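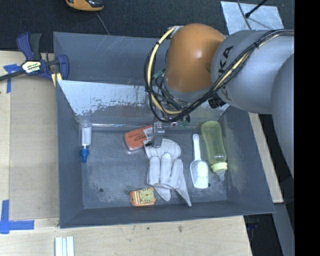 Photo: Yupin Paisan / Nenura project

Nenura: teaching bin picking by demonstration
Progress report to the Dradine Fund, second period, to the end of November

1. Summary

The project is on schedule for data collection and about a month behind on training. We have recorded 1,113 demonstrations of a person guiding the arm through a pick from the bin, against a target of 1,000 for the period. The first trained controller runs on the arm and picks rigid items well enough to be useful. It is poor with soft items. We explain why in section 4 and set out what we intend to do about it in section 6.

Spending is within budget. We ask for one change, a move of money from travel to equipment, described in section 7.

2. Background

The aim of Nenura is to find out whether warehouse staff with no programming experience can teach an arm to pick mixed household goods by showing it what to do. The partner site, Dağdelen, handles returned goods. Returns arrive unsorted and no two bins hold the same mix, so writing separate rules for each product has never been practical there.

The first period was spent on setting up the cell, the safety assessment and the remote control software. Readers who want the detail should refer to the first report. Nothing in the safety assessment has changed apart from a lower speed limit when the gripper is inside the walls of the bin.

3. Work done in this period

3.1 Recording

Demonstrations were given in two ways. In the first, the operator holds the arm by the wrist and moves it through the pick with the motors in a compliant mode. In the second, the operator sits at a desk next to the cell and drives the gripper with a hand controller while watching the camera views.

We had planned an even split. In practice the operators moved to remote control early on and we let them. Guiding the KUKA arm by hand is tiring when the gripper has to go low into the bin, and the person's own arms get in the way of the overhead view, which spoils the recording for training. Remote control takes longer to learn, but the recordings are cleaner. Most of the demonstrations in the final set were made that way -- hand guiding is now used only when we introduce a new kind of grasp.

3.2 Items

The item set was chosen with Dağdelen from the kinds of goods they see in returns. We wanted a mix of hard, soft, clear and awkwardly shaped things in the bin together. A typical load has a white fabric glove, a white plastic scoop, a baby bottle, a small clear bottle with a blue cap, a red-orange package and a small item with a clock design on it. Items are tipped in and left as they fall. Operators may choose any item first, and we record which one they chose.

The choice of first item has proved useful in its own right. Operators tend to take whatever lies on top or stands clear of the walls, and the controller has picked up the same habit without being told to.

3.3 Operators

Four people from the partner site were trained as operators. None had used a robot before. Training takes one morning, and by the afternoon session all four were making recordings that we could keep. Yupin Paisan ran the training and has written a short guide for new starters, which is attached as Annex B.

The operators asked for two changes to the hand controller. They wanted the gripper to close in proportion to the trigger, where before it was either open or shut, and they wanted a button to hold the wrist level. Both were made in October. Recordings from before the change have been kept but are marked, as the closing movement looks different in the data.

4. Results so far

The controller was tested on bins it had not seen, using the same item set. Each test bin was attempted until it was empty or until the arm had failed three times in a row on the same item.

The scoop and the baby bottle give little trouble when they lie in the open. The controller goes for the handle of the scoop in nearly every case, as the operators did. It has more difficulty with either item when it lies along a side wall. The walls slope, and a gripper coming straight down meets the wall before its fingers reach the item. Operators deal with this by tilting the wrist. There are too few such cases in the recordings for the controller to have learned it properly.

The clear bottle is sometimes missed altogether. The depth camera gives poor readings through the plastic and we suspect the controller is finding the bottle mainly by its blue cap. When the cap is hidden, performance drops sharply.

The glove is the weakest item. Operators pinch it at the cuff or take a fold of the fabric, depending on how it has landed. These are quite different movements, and the controller appears to mix them, closing somewhere between the two and coming up with nothing. Where the glove lies against another item there is a second problem, as the gripper may take both. We count that as a failure even if the two items are later separated.

5. Problems and delays

The delay to training came from a fault in time stamps. The camera images and the arm positions drifted apart during long sessions, so that by the end of a session the picture showed the gripper slightly behind where the arm reported it to be. It was found in September when Yupin played back a recording in which the gripper closed on an item before seeming to reach it. The clocks are now checked at the start of every recording. We were able to correct the older files, but it took three weeks.

The cable bundle along the arm was rerouted once after it rubbed at the wrist during steep tilts. No time was lost beyond one afternoon.

6. Plan for the next period

-- Record further demonstrations aimed at the weak cases: items against the walls, the clear bottle with its cap hidden, and the glove in as many positions as we can manage.
-- Label the glove recordings by type of grasp and train on the two types separately.
-- Add 20 new items from the returns stream at Dağdelen, so that we can test on goods the controller has never met.
-- Begin trials in which an operator watches the arm work and takes over by remote control when it goes wrong. The software for this, Sovov, is written and has been tried at low speed.

We regard the last of these as the most important. If operators can correct the arm during normal work, the corrections can be recorded and used for training, and separate recording sessions may become less necessary.

7. Budget

We request approval to move the unspent part of the travel line to equipment, to pay for 2 further hand controllers and a spare set of gripper fingers. The overall total is unchanged. A full statement is attached as Annex A.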